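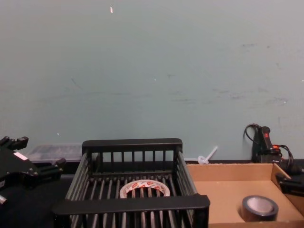

Scuff marks on a blue-gray wall, dark tabletop below.

Rally sign tips, updated 2018-10-08

Quick page, people keep asking. Making signs at home for the hospital ward march. Most of this learned the hard way last spring when half our signs folded up before the speeches started.

Board
Foam board if you can get it. Corrugated plastic is better in rain. Poster board alone will flop, so tape two sheets back to back with a strip of cardboard in between. Old yard signs are great, flip them inside out or paint over. Two coats. Let the first one dry all the way or it peels.

Lettering
Pencil first. Always. Eun-ji Gil has a good method: write the message on scrap, find the middle letter, start from there and work out both ways. No more squished last word.
Letters at least 5 inches tall if you want it read from across the street. Thick strokes. Black on white or black on yellow. Red looks good up close and dissapears in photos.
Six words, seven tops. "KEEP THE WARD OPEN" beats a paragraph. Save the paragraph for the handout.

Paint or marker
Cheap flat house paint and a one inch foam brush. Markers squeak and run dry around the third sign. If you do use markers, do outlines, then fill in, and store them cap down.
Paint too thin? Leave the lid off for an hour, stir. Too thick, a spoonful of water.

Handles
Check the city's permit page before you cut any wood. Some routes don't allow wooden sticks, and they will take them off you at the corner. Cardboard wrapping paper tubes are fine nearly everywhere. Slit the tube about 18 inches down, slide the board in, tape both sides. Stapling goes through the tube and scratches hands, so tape over the staples.
No handle at all is OK too. Punch two holes, loop of soft rope, wear it. Good for anybody on crutches or pushing a chair.

Rain
Clear packing tape across the whole front, overlapping a little. Or a clear trash bag pulled tight, taped at the back. Cut the bottom corners so water gets out.

Getting paint off
Latex on hands: dish soap and cooking oil, rub before you rinse. On the table, let it dry then lift with an old plastic card. On walls, damp sponge right away, don't scrub in circles, it leaves a shiny patch. Marker on the wall, a little rubbing alcohol on a rag, test somewhere low down first.
Newspaper soaks through. Use a shower curtain liner or a cut open cereal box.

Handouts
Noemi Cirillo is printing 200, half sheets, both sides. Fold in stacks of ten with the back of a spoon, way faster than one at time. Rubber band them crossways. Keep them in a zip bag til you get there.

After
Don't toss the signs. Stack flat, paper between painted faces, under a bed is fine. Lino Testa has space for large ones in his garage, call first, side door sticks.

Still need tubes and packing tape. Bring to Natalina Rinaldi's porch, blue bin.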